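¿Por qué algunas personas ayunan en Ramadán?

¡Hola! Soy Yamila y hoy les cuento algo que me preguntan mucho en clase. El Ramadán es el noveno mes del calendario musulmán, y durante ese mes muchos musulmanes no comen ni beben desde el alba hasta que se pone el sol. ¡Ni siquiera agua!

¿Y los niños? Los pequeños no tienen que ayunar (tampoco los enfermos, ni quien está de viaje, que puede recuperar esos días después). Mi vecina Renata quiso probar a los 11 años y aguantó hasta la merienda, ¡y qué contenta estaba!

Al anochecer llega el iftar, la cena con la que se rompe el ayuno, y muchas familias empiezan con dátiles. A mí me encantan los rellenos de nuez. También es un mes para rezar más y compartir con quien tiene poco. Al terminar hay una fiesta grande: Eid al-Fitr.
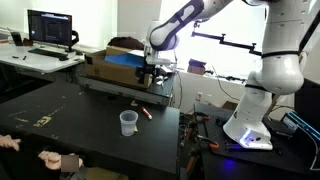
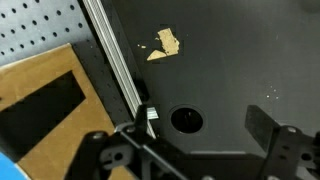 Primera foto: brazo blanco y caja de cartón. Segunda: pinza negra, de cerca.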